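How to Read a Town Bus Timetable Without Crying

The timetable at the Wollcombe depot runs to eight pages and was laid out by someone with a car. It can be read, though, and by an ordinary person. You will need a pencil, a ruler and somewhere to sit down.

Start with the letters at the top of each column. These are the day codes, and they matter more than the times. A bus marked S runs in school term. A bus marked NS runs when school is out. A bus marked with both has been there for years and seems to run when it feels like it.

Next, find your stop. If it isn't listed, you live between two stops that are. Take the earlier one's time and be standing at the curb by then - the driver will not wait while you do the arithmetic.

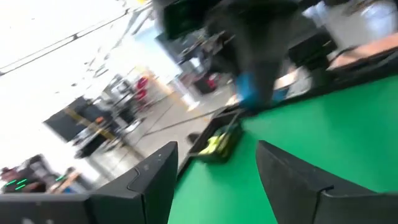

Ferby, April

Now lay the ruler under your row and follow it across. A blank box means the bus goes straight past. A wavy line means it takes the other road, and you can wave at it from a distance if your eyesight is good.

Changing buses is the hard part. Say you want the 11 to Breltberg. Write down when your first bus gets in, then look for the next 11 after that, leaving at least eight minutes to get across the square. Anything less is a race, and the 11 has won most of mine.

Last, read the footnotes. They are printed very small on the back page, and one of them cancels the bus you just picked. Go back to the day codes and try again with the one before it.

Copy your final times onto a card and keep it in your coat. New timetables come out in the fall, in a different color.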